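Kettunen Project Course in Service Robotics
Handout 4: From a person's hands to a task list
Teacher: Lempi Ojala

Before you start

This handout continues from the one about coordinate systems. You need your group notebook, the gripper data sheet and the log-in to the course computer. If your group has not yet calibrated the arm, do it first, because the numbers you write today will be used with the arm in July.

The task of the course is called Gorkuten. Each group makes a robot arm reset a café table between guests: things that are in the wrong place must be moved back, and things that are in the right place must be left alone. The second half of this sentence is the difficult one. In my experience, most student programs touch too much.

4.1 Why we look at human work first

When I ask a group to write down how a menu stand is moved, I usually get one line: "Pick up the menu and put it in the correct place." For a person this is enough. For the controller it is not a command at all. It does not say from which side to come, how hard to hold, or what the other hand is doing in the meantime.

Therefore we begin with first-person views of human hands and write our task list from them. We do not copy the hand exactly. Our gripper has two fingers and one direction of closing, so many human grasps are not possible for it. But the order of the work, and the choice of where to touch, can often be taken over.

Please use these four words in your notes, so that other groups can read them:

Approach – the hand moves toward the object but has no contact.
Contact – the hand touches the object, and the object is not yet carried.
Transfer – the object moves together with the hand.
Release – the hand opens and goes away.

One single view can show you the approach or the contact. It cannot show you what comes next. If you write "transfer" from one still view, you are guessing, and I will mark it as a guess.

4.2 Reading a still view

Work in pairs. One person speaks and the other writes. First write where each hand is, then the object that is touched, and only then the surface and the background. 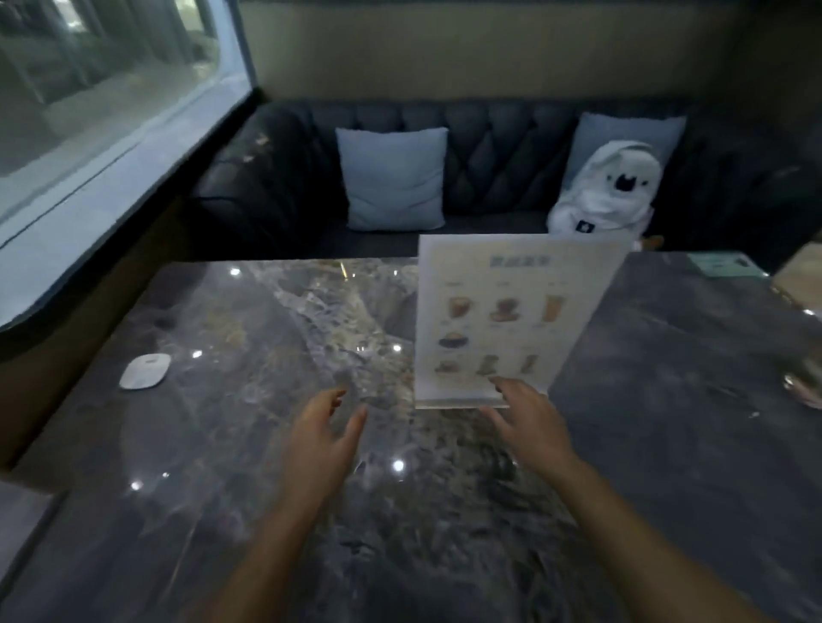
Reading time for this handout: 3 minutes

In this view the right hand is at the stage of contact. The fingertips are at the lower front of the clear menu stand. The left hand is above the marble with the fingers a little curled, and it is in none of our four stages. We call it "free". Write it down anyway. In the Harkatine software a free arm must also have a position, otherwise it will stay where the last program left it, and this is how two arms meet each other.

Consider the place of contact. The stand has a thick base, and a touch near the base is less likely to tip it than a touch near the top. For our gripper I recommend the same height. If you close the fingers on the upper part, the sheet inside can bend and the whole stand will turn in the grip.

Then consider what the camera has to deal with. The stand is transparent, so an edge detector will find the printed sheet much more easily than the holder around it. Your program will then believe that the object is smaller than it is. Add a margin on every side. The table is dark polished marble with light veins and small reflections of the ceiling lights. Veins can be taken for edges, and reflections can be taken for small white objects. The real white object is the oval device on the left part of the table, which looks like a call button. It should be on your "do not move" list. A program which only looks for bright spots will not know the difference.

4.3 Writing the task list

Write one line for each step. Every line has an arm, a stage, an object and a condition to stop. A good beginning for the menu stand is this:

Right arm, approach, menu stand, stop before the surface of the holder.
Right arm, contact, lower part of menu stand, stop when the force limit is reached.
Left arm, free, hold position above the table.

The next lines you must plan yourselves, as the view does not give them. Decide where the stand should go and write it in table coordinates, in millimeters from the near left corner.

The practice table in our laboratory is 1760 mm long and it has a matte surface. It is easier than marble. Do not adjust your camera settings only for this table – the final demonstration is on the glossy Somutwood top, and last year two groups lost their object there in the first minute.

4.4 Limits for the laboratory

The speed limit is 60 mm per second when a person is inside the yellow line. The waiting time after each release is 2000 ms. Please do not make it shorter, even if the arm seems to be still.

One person from the group keeps a hand at the stop button during the whole run. This person does not type and does not hold the notebook.

4.5 To hand in

Give me one task list per group, with guesses marked by the letter G. Add a short paragraph about one object that your program should leave alone, and explain how it will recognize it. Drawings by hand are welcome. Put the pages in the Gorkuten folder next to the laboratory door, and write the names of all group members on the first page.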